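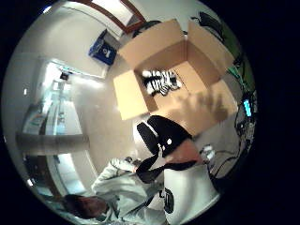

Ristholm, September 14, 2025
By Vojtěch Kubíček

Print this page | E-mail this page

Packing clothing and textiles in cartons: frequently asked questions

These answers cover the standard tan carton issued for the Ristholm store move and for textile returns to Tillska. They replace the August sheet. Furniture and glass are covered separately.

Which carton do I use for clothing?

Use the medium carton. Its internal volume is 51 liters. The large carton (96 liters) is for pillows, duvets and empty garment bags only. Do not fill a large carton with folded cotton or denim. It will pass the weight limit long before it is full.

How do I set up a flat carton?

Open it into a square tube and stand it upside down. Fold in the two short bottom flaps, then the two long ones. Run one strip of tape along the center seam and continue it 4 inches up each end wall. Add a second strip across the seam. Turn the carton over and press down on the floor with an open hand. If the seam gives, tape it again.

Interlocking the bottom flaps without tape is not accepted, even for light loads.

What should I do with the top flaps while packing?

Fold all four fully outward and leave them there until the last item is in. A flap that stands upright catches sleeves and hides the corners of the floor. If the flaps spring back, bend each one past the crease two or three times before starting.

Where does the first item go?

In a corner, flat on the floor of the carton. Striped and patterned pieces are a reasonable first layer, as the pattern makes a bad fold easy to spot. Work out from that corner until the floor is covered, then start the second layer at the opposite corner. Starting in the middle leaves gaps on all sides that are hard to fill later.

Should clothes be folded or rolled?

Fold woven shirts, trousers and anything with a printed front. Roll T-shirts, leggings and thin knits. Heavy sweaters are folded once lengthwise and once across. Do not mix rolled and folded pieces in the same layer; the surface ends up uneven and the next layer slides.

How do I pack a hooded jacket?

Close the zipper, lay the jacket face down, fold the sleeves across the back and bring the hood down over them. Fold the whole piece in half from the hem. White and other light jackets go in a clear bag first. Cardboard dust shows on them and does not always brush out.

Can shoes go in the same carton as clothes?

No. Shoes go in a separate carton, soles together, with paper between pairs. Belts may go with shoes if they are coiled.

Do I need a liner?

A paper liner is required for wool, silk and anything white. It is optional for the rest. Plastic liners are allowed for transport but must come out if the carton will be stored for more than two weeks.

How full should the carton be?

Level with the top crease. The closed flaps should touch the contents without bulging. If there is space left, fill it with crumpled paper or one more soft item. Half-full cartons collapse at the bottom of a stack.

How do I close and label it?

Short flaps first, long flaps second, one strip of tape along the seam. Write the category, the room or shelf code and the date on one short side and one long side. Do not write on the top, which cannot be read once the cartons are stacked. Labels from the Kwofie printer stick badly to dusty board, so wipe the panel first.

Where can I work?

On a table or a clean stretch of floor with good light. Next to a window or glass door is fine for packing, but move finished cartons out of direct sun. Dyed cotton near the top can fade if a carton is left open for several days.

How many cartons are available?

The Jukside delivery was 139 medium cartons. Large ones are ordered on request. Send the quantity and the category to Horácio Quintela by noon for pickup the next working day.

Can I reuse a carton?

Yes, if the corners are square, the walls are dry and the old tape comes off without tearing the outer layer. Cross out every old label. A carton with a crushed corner can still hold pillows but should go on top of the stack.

Print this page | E-mail this page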